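Introduction to Retail Operations
Unit 6 Handout: Pricing and Markdown of Small Accessories

Read this handout before the seminar and bring a calculator.
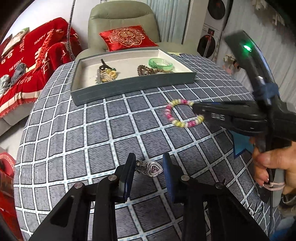
Small accessories are usually priced by markup on cost. The retailer takes the unit cost, adds a percentage to cover rent, wages and loss, and arrives at the first selling price. A markup of 100 percent on cost, known in the trade as keystone, doubles the price paid to the supplier. Many shops still begin with this rule and adjust it later.

6.1 Markup and margin

Students often confuse these two terms. Markup is stated as a share of cost, while margin is stated as a share of the selling price. An item bought at 100 and sold at 175 carries a markup of 75 percent and a margin of just under 43 percent. State which measure you are using in all written work.

6.2 Case: Fonseca and Samier

Fonseca operates a single store in Geltska and buys from the wholesaler Skemance. Its accessory counter carries 162 lines, most of them low in cost and slow to sell. Samier, a competitor two streets away, stocks fewer lines and reorders every 21 days. Fonseca reorders once a season and relies on markdowns to clear what remains — a practice that ties up cash through the winter.

6.3 Timing of markdowns

An early markdown is generally smaller than a late one. Stock first reduced in January may need a second cut by March, when new goods arrive and counter space is short. The cost of holding stock should be counted along with the price reduction itself. Records of each markdown must show the original price, the new price and the units on hand.

Preparation for seminar

Write one page comparing the reorder policies of the two stores. Include the likely effect of each policy on margin. Papers are collected at the start of class. Late papers are accepted only with prior approval from the department office.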